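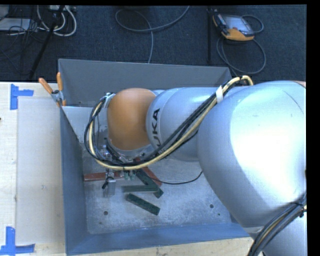 Marwa Fahmy would rather the shop didn't open before eleven on Mondays at all, and has said so to most of the people who walk up the Sarneck road expecting scones.

"It's the seals' fault," she says. "Monday's when I go down to count them, and they don't keep shop hours."

She has been counting grey seals on the shingle below the village for six winters, in between selling knitwear, tea and a line of felt puffins she describes as "regrettable, but they pay the electric". Last November the tally of pups passed 100 for the first time. By the end of the season it stood at 127, and she had worn through a pair of boots.

I ask how you count something that looks exactly like a rock.

"You wait for it to yawn," she says. "If it hasn't yawned in 20 minutes I put it down as a rock. I've been wrong both ways."

Her records go to Taha Kamel, who keeps the wildlife log for this stretch of coast and is, she says, very polite about her handwriting. I rang him that evening.

"Her sevens are a problem," he said. "Her seals are fine."

He thinks the growth comes down to the north end of the beach, where a rockfall closed the path and the dog walkers gave up. The cows pup there now, well above the tide line, and a rough night no longer carries off half of them. Marwa agrees, though she misses the path. It went past a bench.

Visitors are welcome at the top of the bank and nowhere else. Last year a man climbed down with a sandwich to get a better picture and was seen off by a bull at some speed.

"He came in afterwards and bought a puffin," says Marwa. "A large one. I think it was the shock."

The pups are born white, put on weight at an alarming rate and are left to get on with it after three weeks or so. She claims not to have favourites, then tells me at length about one with a bent whisker that slept against the same fence post all through December. It has a page to itself in the notebook.

The shop is open from eleven on Mondays, or whenever she gets back up the hill.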